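Baskets, seams and smudges: quick tips for a small kitchen

Posted 8 December 2020 by Kylie Hoani

Writing this between loads so forgive the spelling. Got a few emails after the drawer post asking what I do about counters and cupboard fronts. Short version: less stuff out, and a damp cloth every night. Longer version below.

Baskets first

Empty them before you plan anything. All of them, onto a towel. You'll find rubber bands, dead batteries, a Netton warranty card for a blender you gave away.

Low open ones are best for everyday things. Tall baskets eat stuff. If you can't see the bottom you'll buy a second jar of cumin.

Different colors help more than labels in my house. Dark for boring things (foil, bags, clips), bright for whatever the kids are allowed to grab. Labels fell off in a week anyway.

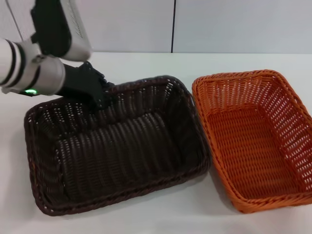
Brown and orange, both empty, ready to be filled.

Cleaning the woven kind:

- Turn over, bang the bottom. Do it outside.
- Old toothbrush along the braided rim, crumbs love it in there
- Synthetic weave can go in the sink with dish soap. Real willow or rattan, just a barely damp cloth, don't soak it
- Dry upside down on a rack, overnight if you can
- No bleach on the orange ones!! Ask me how I know

Cost: mine were $2 each at a yard sale in May. Saw near enough the same thing in the Wihongi catalog for 29. No thanks.

Smooth panels and that one smudge

Matte fronts look great till the light comes in sideways. Then every thumb shows. Spray on the cloth, never on the panel, or it runs down into the join and sits there.

One drop of dish soap in a bowl of warm water. Wipe. Second cloth, plain water. Third cloth dry. People skip the second one and then complain about streaks, the streaks are soap.

Greasy blotch that won't shift: lay the warm wet cloth flat on it, hold it a minute, then wipe. Don't scrub. Scrubbing matte makes a shiny patch and your stuck with it. Stay off the melamine sponge for the same reason.
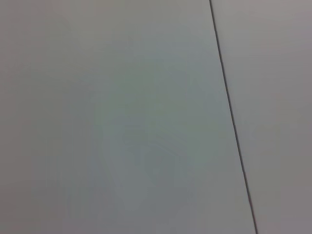
Corey Rutherford wrote in to say he uses plain white vinegar on all his fronts and has never had a streak. Fine on his, he says, but he ruined a stone windowsill with it so keep it well away from stone. I'd still try it inside a door first.

Now the joins. Wipe along the seam, not across it, across just packs the crumbs in. Wooden toothpick wrapped in a thin bit of cloth for anything stubborn. Not a knife. Eirlys Vaughan swears by a soft paintbrush, dry, before any water goes near it, and I've switched over to that. Cheap one, cut the bristles down short.

Wide gaps between panels are easier, a folded cloth over a butter spreader goes right in. Go top to bottom, then check the cloth. Gray? Go again.

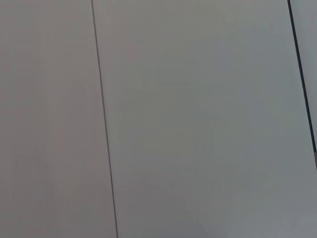
Putting the baskets back

Only what you used this month goes back in. Rest in a box, date on the box, see if anyone asks.

Leave some room in each one. A full basket is a basket you have to unpack to get at the scissors.

Felt pads underneath if they scratch. Pack of 100 lasts years, cut them in half.

Next time, the fridge door. Send me your worst ones.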